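The lemon that wouldn't let go

July 20, 2022
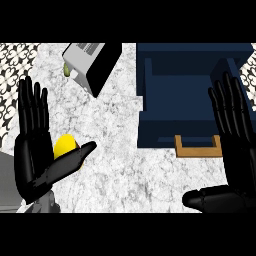
Left hand with the yellow one, right hand with nothing to do. The drawer unit with the wooden handle is at the back right.

So I promised a post about the drawer task, and I had it half written, with a nice little chart and everything. Then the left hand started refusing to put things down and I lost most of a week to it. You get that post instead.

If you're new here, I spend my evenings (and too many of my lunch breaks) training a pair of simulated hands to do kitchen chores. The project is called Virnness, it's me and Idun Granström and whoever we can talk into helping, and it all lives on a computer under my desk that makes my knees warm. The job that broke is a simple one. Pick up the lemon with the left hand, pull the drawer with the right, drop the lemon in the drawer, let go, done. We'd had it working since April. I'd shown it to my sister!

Then last Thursday I kicked off an overnight run of 700 episodes, went to bed feeling pretty smug, and came back to a success rate of zero. I figured the scoring script had died, because it does that. But the scoring script was fine. I played back a few episodes and every single one went the same way: reach, grab, and then the left hand just kept the lemon. The command to open came through, the fingers twitched a tiny bit, and the lemon stayed put against the palm like it had been glued there. In a few of them the arm got annoyed (I know, I know) and started shaking the whole hand to get rid of it.

My first guess was friction. It's always my first guess, and I've been right just often enough to keep making it. I turned the friction on the lemon way down, and then it slid right out of the grip on the way up, rolled across the marble and went off the front of the counter. Put the friction back. Stuck again. I spent all of Friday evening going back and forth on that number and I have nothing to show for it.

Second guess was the controller. Ebbe Eide wrote most of the hand control, and I sent him a message that was a little more accusing than it needed to be. He wrote back "send me the log from the thumb," and nothing else. Fair enough. I sent him the log from the thumb.

Now, the thumb is where it gets good. These hands hold round things by swinging the thumb across underneath and pinching against the palm side. When the hand gets told to open, all the joints are supposed to go back to their rest angles together. Ebbe plotted it and the four fingers did exactly that. The thumb started to move, hit something after 12 steps of the simulation, and stopped. It was trying to open right through the lemon.

I had swapped the lemon model on Wednesday. The old one looked like a potato, and Hedvig Myklebust had made us a much prettier one, all glossy. What I didn't do was check the collision shape, the invisible rough version the physics uses. The one I generated came out lumpy, with a little ridge that the tip of the thumb hooked behind. You can't see the ridge at all in the render. The lemon looks perfectly smooth and the physics thinks it's holding a coffee mug by the handle.

And here is the part that bugs me more than the ridge. When a joint is told to move and can't, the motor pushes harder. We had a limit on that, set way back when, and I had raised it to 4000 while testing something heavy and never put it back. In simulation all you get is a shaky hand and a wasted night. Agnes Aasen works with real hardware for her day job, and when I told her the story she went quiet on the phone and then asked me what would have happened if that was a real hand and there was a finger in it. A human one. I didn't love that question, but I've been thinking about it all weekend.

What I changed:

The lemon now has a plain stretched-out ball for a collision shape. No ridge.

The force limit is back to 30, and it lives in one file that the test scripts aren't allowed to touch.

If any joint is blocked while the hand is opening, the episode stops and gets flagged. No more pushing harder.

I also look at one episode with my own eyes before I start an overnight run. Idun has been asking me to do this for months, and she has been very gracious about it (she hasn't been gracious about it).

I reran the whole batch Monday night and the releases look normal again. The drawer is a different story. The right hand keeps coming in too low for the handle, and I haven't touched that yet. The chart will have to wait until I do.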